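Two-arm table cell: right gripper drifts after an hour – solved?

Forum: Small arms and grippers > Setup and maintenance

junpei_s
Hello all. I look after one table cell with two small arms, on the Zadov frame with aluminum rails. Since last week the right gripper closes a little off center after about an hour of running. In the morning it is fine. I re-zeroed three times and it comes back. Wrist camera is on both arms. What should I check first? I have 34 minutes between shifts, so please no advice that needs taking the arm off the base.

tsuchiya_c
Check the finger screws before any software. On my cell two screws at the finger base had become loose and I also spent days on zeroing. Put a paint mark across the screw head and the plate, then you see at once if it turned.

Lukitz_fan
Screws would not care about the hour. If it is good when cold and bad when warm, this is the motor or the belt. What is your holding current? Default 811 is too high for light things like paper. I run 600 and the housing stays cool enough to touch.

tsuchiya_c
They do care. Plastic finger plate gets warm, gets soft, screw sits differently. I have seen it.

Lukitz_fan
Then it would be bad on both arms.

tsuchiya_c
Only if both were tightened the same, and I doubt it.

junpei_s
Thank you both. Screws on the right gripper: one was loose, a quarter turn maybe. I tightened it and made the paint mark. Current was still on 811, I did not know it can be changed on this firmware. I changed only the screw today, to know which one it was.

oshima
Good that you change one thing at a time. How do the cables go on your right arm? On mine the cable pulled on the wrist at the far end of the reach and the zero moved from this. I fixed it with a longer loop and one Plasix clip.

junpei_s
Cables go down on the right side, next to the arm. I think the loop is enough but I will look with the arm stretched out. Picture is from the wrist camera, the other arm is at the right.
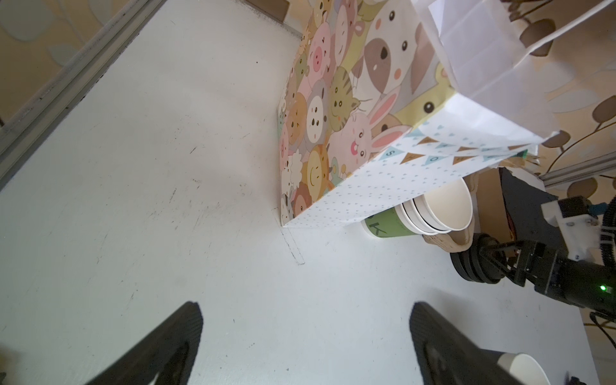
Wrist view with the gift bag and paper cups, fingers open.

oshima
I see the cable coils beside the arm, but from one picture I can't say if they pull. Move it slowly by hand to the far corner with the power off and feel it. Also your table has scuffs and thin scratches. Do your fingertips touch the surface? If the Z offset is too low, every pick pushes on the fingers, and a screw will come loose again.

Lukitz_fan
This I agree with. Raise it by one millimeter and try. And please still lower the current.

junpei_s
The scratches are old, I think, but I am not sure about all of them. I raised Z by one millimeter. After two hours the paint mark has not turned and the gripper closes in the center. Tomorrow I try 600 also.

tsuchiya_c
So it was the screw :)

Lukitz_fan
Or the Z. He changed two things now.

junpei_s
Yes, sorry, I was not patient. I will put Z back for one shift and write the result in this thread. Does anybody know the correct torque for the finger screws? The Shimada manual gives only the size.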